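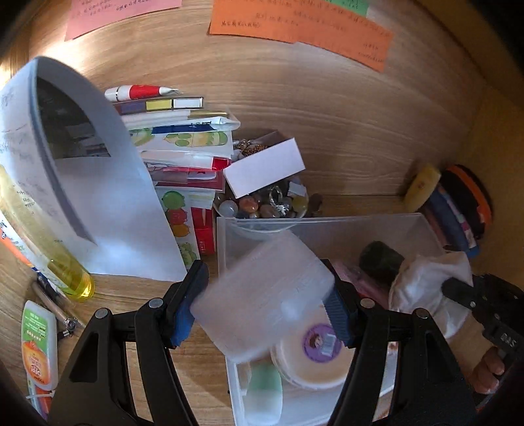 desk, round one. clear box in front, bowl of rocks behind it

Thread: One clear box for the whole desk. Does this really work?

Posted by gravelpocket

My sister swears by this method where you put one clear box in the middle of the desk and everything loose has to go in it, or in a bowl, or in the trash. No drawers, no sorting first. She got it from a booklet called the Stillton Desk Reset that she paid for, and I have my doubts about anything that costs money and tells you to buy a box.

But my desk was bad, so I'm trying it. The stones and marbles get the bowl. The round tubs, tape and small stuff get the box. The papers get a pile at the back, and I already don't like the pile. Has anybody done this and still had a clean desk in June?

Reply by tinlid_56

No. I did it two years running. A clear box is a junk drawer you can see into. You feel good for a week and then you start setting things on top of it.

The booklet says you'll "naturally edit" what you can see. I looked at the same dried-up glue stick through the side of a box for most of a year and didn't edit anything.

Reply by halfmoonpantry

Gonna disagree with tinlid. Seeing it is the whole point for me. I had 80 pens in a closed tin and kept buying pens. Put them in a clear box, quit buying pens. It isn't magic, you just have to keep the box small.

What I would change is the bowl. Why are there gold chains anywhere near a pile of rocks? You're going to spend an evening picking a knot out of that.

Reply by gravelpocket

The chains were in a knot before I got there. Fair point though, they're getting their own bag.

Reply by oldmarl

Not sold on any of it. Where did the booklet's number come from, that the average desk has 900 loose items on it? Who counted? I asked on the Sarkelstead home board and got told it was "from experience." Okay.
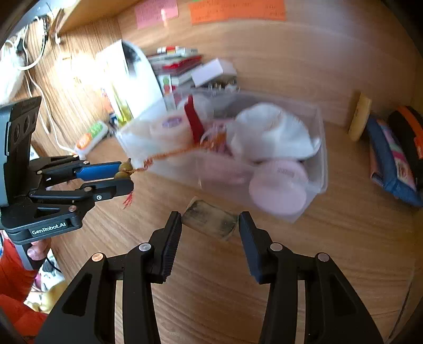

My rule for keepsakes is that they never go in with supplies, and I'd bet money this is where the box method falls apart for most people. Supplies get used up. Keepsakes just sit there getting tangled around the supplies. You've got a string of beads with a tassel, and the cord is going right down into the box with the tape and the tub. Every time you want tape you'll be fishing around that cord. Put the beads on a hook. And the grubby little block on the desk, is that an eraser? If it is, toss it. An eraser that dirty puts more on the page than it takes off.

Reply by gravelpocket

I'm not tossing the block. I've had it since school.

Reply by tinlid_56

See, this is what I mean. No box fixes "I've had it since school." Every method works great on the stuff you didn't care about in the first place.

Reply by futarov_fan

I have the Futarov stacking trays and they hold up fine. More than I wanted to spend, but the desk has stayed clear. You can't really dump things in a shallow tray.

Reply by oldmarl

You can dump things in anything. I've seen it done to a Futarov tray. Dawber sells the same shape for less, and it fills up just as fast.

Reply by halfmoonpantry

Can we see the shelf? Every time somebody posts a clean desk on here, the mess turns out to be on the shelf.

Reply by gravelpocket

Fine.

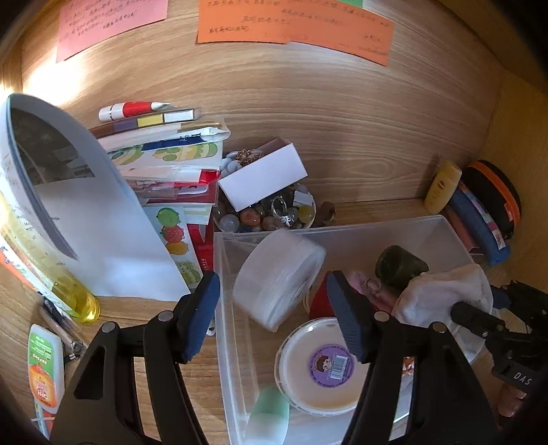

the shelf. yes the notes stay up

Reply by halfmoonpantry

I knew it. Okay, so first thing, that bottle of yellow liquid should not be lying on its side next to pens and paper. Stand it up! Same goes for the OFF! bottle, move it to wherever your shoes are. The packets in the clear sleeves look fine to me, they just need a divider so they stop fanning out.

Reply by tinlid_56

And the big curled sheet? Flatten it under something heavy or get rid of it. It's taking up half the shelf to store air.

Reply by oldmarl

Leave the notes, I agree with OP on that. But when did you last read one? I had notes up so long the sticky part quit and I found them behind the radiator. Didn't miss a single one.

Reply by gravelpocket

I read the pink one. The orange ones I'd have to get back to you on.

Bottles are going upright tonight and the sheet is going under the dictionary. I'm keeping the box for now, minus the beads. Still don't believe the 900 thing. My sister says the guy has sold 3,000 copies, so I guess he bought himself a nice desk.

Reply by tinlid_56

Put up another picture in June. My money's on the box having a second box on top of it.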